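Brasik Burger Bun Mix, 600 g bag

I bake these buns every Saturday and I still get a bit silly about them when they come out of the oven. Soft inside, good color on top, and they hold up to a juicy patty!
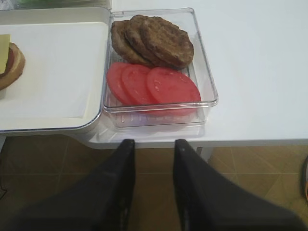 What's in the bag
Wheat flour, milk powder, a little sugar, salt and dried yeast. You add 2 eggs, warm water and a good lump of soft butter. I get the flour from Jitaru, a small mill that grinds it a touch coarser than the supermarket kind — you'll notice it in the crumb.

How I bake them
Knead until the dough stops sticking to your hands, let it double, then shape, rest again and bake at 400°F until the tops are brown. If you like them toasted (I do), split them and put them cut side down in a dry pan for a minute.

Keeping
Store the bag somewhere cool and dry. Baked buns freeze well, sliced first.

Ordering
Pickup at the Ningate shop or by mail. Big orders for cookouts, write to Bartosz Krajewska and give us a week.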